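Home | Stories | Poems | Archive | Submit
We use cookies to improve your visit. Accept | Settings

The Sweet Tub

My aunt ran the shop at Gokwood until she was 70, and when she stopped she brought the last of the stock home in the boot of the car. Most of it went to the school in July. She kept the snacks.

I was sent over to help her sort them. She wanted 60 set aside for the Flemach bus drivers and the rest kept back for visitors, though she had few visitors by then. We cleared the table and she put the kettle on.

"Don't tip it all out," she said. "You'll have them on the floor."

I said I wouldn't. She went to find a paper bag and I could hear her opening the same three drawers, one after another. The red packets slid over each other and made more noise than I'd expected — she must have heard it from the hall.

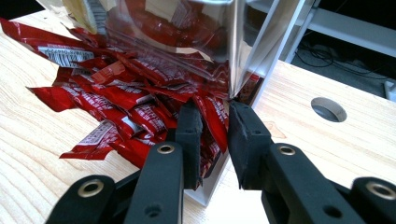 My uncle called through from the front room that they were all out of date anyway, and that the drivers had said so last year and eaten them.

My aunt came back with the bag. She picked up a packet, held it at arm's length and put it down again.

"Start with those," she said.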